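Home | Back issues | Repair nights | Swap shelf | Contact

The Hodton Tinkerers' Letter
2022-06-12
By the newsletter desk

We use cookies to remember that you dismissed this notice. Accept | Manage

WHAT'S INSIDE THE OLD OFFICE TOWER

Every club has a computer that everyone means to fix. Ours is the Dell that came out of the Grurholm office clear-out in December, when we agreed to take "one or two" machines and came home with 7. Six have found homes. The last one has found a table, and seems to like it there.

The side panel is off, so the first and most satisfying part of any repair is behind us.
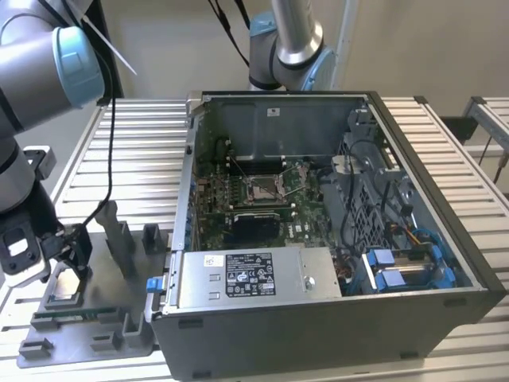
The sticking point is the processor, or the lack of one. You can buy a used chip for this sort of board for up to 80 dollars, a sum that has to be weighed against what the whole computer is worth, and I'd like to put off doing that math for as long as possible. Until a chip turns up, please keep your fingers, sleeves and coffee away from the socket. Those little contacts bend if you look at them with too much confidence.

The rest is more cheerful. It already has a graphics card, and the drives sit in blue plastic carriers, from the days when somebody in an office-computer design department still liked the people who would have to open the thing up. The wiring is another matter. I have followed one bundle of cables twice and arrived somewhere different each time.

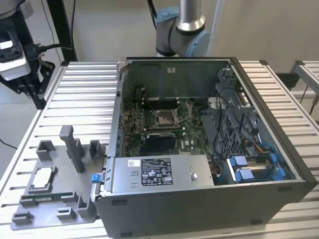

The Grurholm tower on its side: power supply in front, blue drive carriers near the cables, CPU socket still vacant.

If you have a spare processor in a drawer (you do, it's under the phone chargers), bring it to the next repair night and we'll check whether it fits. Thermal paste is also welcome, provided it's still a paste.

The Hamura printer is still jammed. Please stop adding paper to it.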